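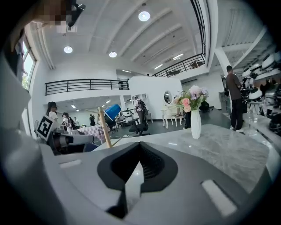

About Kornura

Kornura supplies artificial flowers, vases, table linens and general household goods to furniture stores, rental property managers and event venues. We were set up by Yaw Opoku, who had previously managed the stockroom of a furniture retailer and is still responsible for purchasing. Orders are accepted from trade accounts and from walk-in customers at the showroom, at the same unit prices above the minimum quantities listed in the catalog.

What we stock

The current catalog has 1155 lines. Artificial stems make up the largest part of it. Roses, hydrangeas and foliage are sold as single stems, as bundles of one color, and as finished arrangements with the vase included. Vases are stocked in plain and ribbed forms, mostly white. Table coverings are sold in checks, stripes and solid colors. The household section covers buckets, storage containers, brushes and small cleaning supplies, and is reordered weekly.

Product ranges are grouped under two house names. Nirkarska is the flower and vase range. Werno is the utility range and includes all plastic goods. A product carries one name or the other, never both, and the first letter of the item code shows which.

How arrangements are specified

Every finished arrangement has a build sheet. The sheet lists the stem codes, the number of each, the cut length, the order in which stems go into the vase and the height of the highest bloom above the rim. For a tall vase, the foliage goes in first and is bent outward at the rim. The large flower heads follow, and the smaller ones fill the gaps. Wire stems are bent to shape before insertion, as bending them afterward shifts the rest of the bouquet.

Tall vases are weighted. The standard fill is 150 grams of washed gravel in a sealed bag, placed at the base. Customers who plan to set arrangements on a counter edge or in a walkway should ask for the heavier fill, which is supplied at no charge but adds to shipping.

Pink and lavender dyes vary between production batches. We mark the batch on each carton and do not mix batches within one order unless the customer agrees in writing. Repeat orders placed within 40 days are normally filled from the same batch.

Care information

Fabric petals should be dusted with a soft dry brush, working from the center of the flower outward. Do not use household sprays. Leaves can be wiped with a damp cloth. Keep arrangements out of direct sun, where pale colors fade first. Glazed vases may be washed by hand with mild soap after the stems and the weight bag are removed. Marble counters scratch under unglazed bases, so felt pads are included with every vase and should be fitted before use.

Checked tablecloths are cotton blend unless the label says otherwise. Wash cold, dry flat or on low, and iron on the reverse side. First-wash shrinkage is stated on the label and has been allowed for in the listed size.

Showroom

The showroom is laid out as furnished areas with shelving, so that goods can be judged at normal viewing distance and in a normal setting. Displays are changed in November and again in spring. Display pieces can be bought once the area is taken down. Bags and backpacks may be carried inside. Customers are asked to return small items to the shelf section they came from, as the item code on the shelf edge is used for stock checks.

Warehouse and delivery

Stock is held at the Amegashie warehouse, which has over 3000 carton positions. Stems are packed flat, heads alternating, with tissue between layers. Vases are packed singly in molded pulp. Finished arrangements ship upright in a two-part carton with a collar around the vase neck. Damage must be reported with the carton number, and the packing should be kept until the claim has been processed.

Trade accounts

To open an account, send a business registration number, a delivery address and a contact for invoices. Catalogs, build sheets and current minimum quantities are available on request from the sales desk.

Page last revised 2020-10-09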